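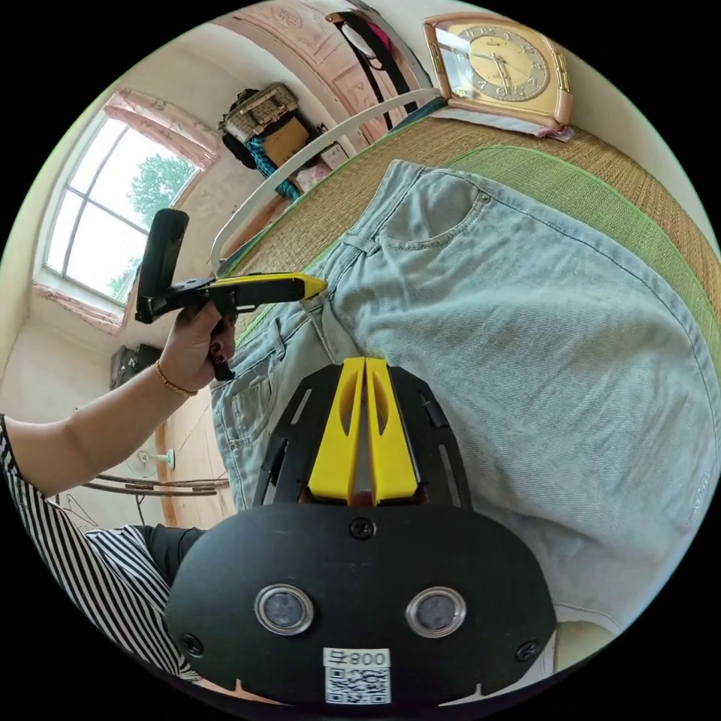
Jeans again. Two grippers, one mat, and the yellow fingers closed up and ready to go.

So it's been a funny old summer at work and I've been meaning to write it down before I forget how it felt at the start. If you're new, I do returns for Mitska, the second-hand clothes people out at Pollberg. Have done for years. A bag comes in, you open it, check it over, fold it, tag it, next bag. I can do a pair of jeans with my eyes shut (I have tested this, on a slow afternoon, and the back pocket came out on the outside like it should).

In the spring we were told that part of the folding was going to be automated. You can imagine the canteen that day. Half the table had us all out by October and the other half reckoned the thing would never turn up. What did turn up was a box of hand-held grippers and a rota, because the machine has to learn from somebody, and the somebody is us. You hold one in each hand, you fold the clothes with the gripper fingers instead of your own, and all of it gets recorded.

Well, I was rubbish at it! I've folded clothes since I was tall enough to reach my nan's ironing board and suddenly I couldn't pick up a waistband. You lose all the feeling in your fingertips, that's the trouble. Denim isn't so bad once you've got hold of it, it's stiff and it stays where you put it. Blouses are a nightmare. My first evening I did 22 folds and I'd have been ashamed to send out most of them. Ľudovít Baláž on the next bench had got the knack by then – you squeeze slower than you think you need to – and he showed me how to go in from the side of the seam and not straight down on top of it. After that it started to click.

The bit I didn't expect is how much I've had to think about what I do. Why do I smooth the legs before I turn them over? Why always left over right? Morris, our supervisor, kept asking for a written method and we ended up arguing for a whole tea break over whether you tuck the belt loops in. (You don't. I will die on this hill.)

As for what's changed, the folding shift is 20 people now and it was more before, I won't pretend otherwise. Two went over to the Tikonside depot and one took early retirement and sounds very happy about it. The rest of us do a mix, some checking and mending, some gripper sessions. We get paid the same hourly rate for the sessions as for the bench, which took a couple of meetings to sort out and should have been settled before the box was opened, if you ask me. My wrists are better for the change but my thumbs ache in a brand new place.

Do I worry? Yes, a bit. Some days it does feel like training up your own replacement, and a cheerful poster by the lockers doesn't help with that. But I also remember the Christmas backlog, 349 bags waiting when we came back in January and all of us snapping at each other by dinner time, and I wouldn't mind a machine taking a share of that. What I'd like is for them to tell us the plan for next year in plain words. Morris says there's a meeting coming. There's always a meeting coming.

Right, the mending pile is calling. I've got a zip to unpick and I still owe a few of you the recipe for that plum cake, so I'll put it up at the weekend if I remember.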